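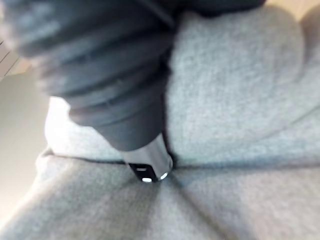 Lurorwood reckons we should drop the folding and just do picking up, and I can see the point, but I don't want to turn up in August with half a task. So I'm putting it to the whole board before the next club night.

Search the forum Go Advanced search

Re: Student cloth challenge – fold or no fold?
by Fluto

For anyone who's missed the last few weeks: the task is one sweatshirt, dropped any old how in the marked square, and the arm has to get it folded inside the time limit. You score for the pick, for laying it out flat and for the fold itself. We've got a soft bellows on the wrist with a metal tip on the end, and at the moment it comes in at a slant and pushes into the fleece to gather it before lifting. I quite like it! The other half of the team doesn't, hence this thread.

Re: Student cloth challenge – fold or no fold?
by Lurorwood

I didn't say drop it for ever, I said drop it until the pick is dependable. We did 61 goes on Tuesday and I wrote every one of them down, and nearly all the bad ones went wrong before we'd even got the thing off the table. What's the use of a lovely fold routine if it's folding thin air?

Also I still think we're pressing too hard. Grey fleece is squashy, you push into it and the whole lot bunches up, and then you've got to undo all that bunching when you lay it out. A lighter touch nearer the hem would save us a job later.

Re: Student cloth challenge – fold or no fold?
by Nam

Lighter touch is what we had in the spring and it slid off every time, remember? You were the one who asked for more push.

I'm with Fluto on keeping the fold in. The marks are in the rules – you get 2 for the pick and 8 for the fold, so even a rubbish fold on one run in four is worth having. I'd rather have a scruffy full attempt than a perfect pick that stops there. Plus the judges like to see you have a go.

Re: Student cloth challenge – fold or no fold?
by Lurorwood

Yes I did ask for more push, and I was wrong, there you are. But it slid off because we were going for the sleeve, where there's only a thin bit of cloth to get hold of. We never tried a light touch on the body.

And your sums only work if the one in four is real. So far it's none in anything.

Re: Student cloth challenge – fold or no fold?
by Irkasard

Can I stick my nose in from the other team? We did this challenge last year and had the same row. What sorted it for us was slowing the last bit of the way down. We were coming in at full pelt and the cloth was moving before we'd touched it properly. Took us an evening to change and the picks got loads better. We didn't touch the pressure at all.

The angle's the other thing I'd look at. Straight down was kinder to us than coming in at a slant, though we had a different wrist so maybe it doesn't carry over.

Re: Student cloth challenge – fold or no fold?
by Fluto

Oh that's useful, ta. We can't go properly straight down because the elbow hits its stop over the far side of the square, but we could be a good bit steeper than we are. And slowing down is one number in the settings so there's no excuse for not trying it.

How about this then. Two of us work on the pick (slower, steeper, then Lurorwood's gentle version on the body if that's no good) and the others carry on with the fold, starting from a sweatshirt we've laid out by hand. That way the fold isn't waiting on the pick.

Re: Student cloth challenge – fold or no fold?
by Nam

Fine by me, I'll do fold. I want to have another bash at the arms anyway, they keep flopping back out when the second one goes across.

Only thing is we've got the one arm between us, so who gets it when? Last time we said we'd share I got the final ten minutes and someone was already stacking chairs.

Re: Student cloth challenge – fold or no fold?
by Lurorwood

Swap at half time, with an alarm on. Pick goes first as we'll need to change the speed and the angle one at a time, otherwise we won't know which one did it.

I still say if the pick's no better in a fortnight we go pick only. Want that written down somewhere.

Re: Student cloth challenge – fold or no fold?
by Fluto

It's written down, it's in your post. I don't agree with it but it's written down.

Can someone bring a second sweatshirt too? Thicker one if you've got it, the rules only say "adult size" and I'd hate us to get used to just the one.

Related topics
Rules query: does a hood count as part of the fold?
Elbow stop, can it be moved safely?
Lift home from club night, 8 June 2019
Best table covering for cloth tasks
Spare bellows, where do you get yours?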